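Likham are coming to Letau, and they're bringing the whole band

We've been sitting on this one since May and it has been very hard to keep quiet, so here goes: Likham will play two nights at the Rozīte Hall in Letau this autumn, their first proper concerts with the full line-up since Kiều Kim rejoined on keyboards and second voice. Tickets go on sale to newsletter readers at 10am on 6th September, and to everybody else the morning after.

If you only know Likham from the slow songs that get played late at night on the radio, you are in for a treat. Live they are a much louder animal. There are three drummers on some numbers (one of them mostly plays an upturned feed bucket, and plays it brilliantly), a brass section that wanders off into the stalls when it feels like it, and Lorne Fehr out front with that enormous, cracked, lovely voice. I saw them do the long version of "Salt Road" in a marquee two summers ago with the rain coming in sideways, and people were standing on the benches in their coats, singing the trumpet part.

The two nights won't be the same. The first is built round the new record, Lileck, which they'll play from start to finish, including the choir piece at the end that everybody said couldn't be done on a stage. They've found a choir of 40 to do it, all from Letau and the villages up the valley, and rehearsals have started already. The second night is a free-for-all: old songs, covers, requests if you shout nicely, and a middle section with just Lorne and Kiều at one piano. Kiều tells us they have nearly 82 songs they could play if asked, though she would like it known that she isn't promising the yodelling one.

Lorne was in good spirits when we rang him. "I haven't played Letau since the hall had the old roof," he said. "You could hear pigeons on the live tape. I'm sort of hoping they've let a few back in."

No pigeons, as far as we know, but the hall has changed a lot since then. The balcony is open again with new seats and much better legroom, and the sound desk has moved to the back wall, so the floor is clear all the way across. It will be standing downstairs and seated up. There are 165 balcony seats each night and they will go first, so if you need to sit down, please book early or ring the box office, where they keep a few places aside on the ground floor for people who can't manage the stairs.

Support on both nights comes from a young fiddle trio from the coast whose name is still being argued over (they have changed it twice since we booked them). Whatever they end up being called, do get there in time. They play very fast and grin the whole way through.
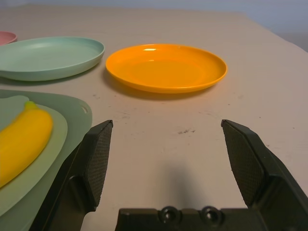 Gripper and tabletop, close up.

Now the practical bits. Doors open at 7pm, the trio are on at half past, and Likham will start at 8.45 and play until they're told to stop, which on past form means a good two and a half hours. The last bus down the valley leaves from outside the library at 11.40. Parking behind the hall is for the band and blue badge holders only — the field by the bridge will be open for everybody else, so bring a torch and sensible shoes.

You can buy up to four tickets per person per night. Under-16s are half price downstairs if they come with an adult, and there's a joint ticket for both nights that saves you a fair bit over buying them one by one. Your early booking code is the same one as last time. If you've lost it, reply to this email before the sale opens and we'll send it again.

Lileck is out already on vinyl and CD, and the shop in the foyer has both. Side two is where I'd start. Play it loud, learn the words to the choir piece, and come and sing them back at the people on the stage!

Next issue: the winter folk weekend, and the long-awaited return of the Sunday morning ukulele club.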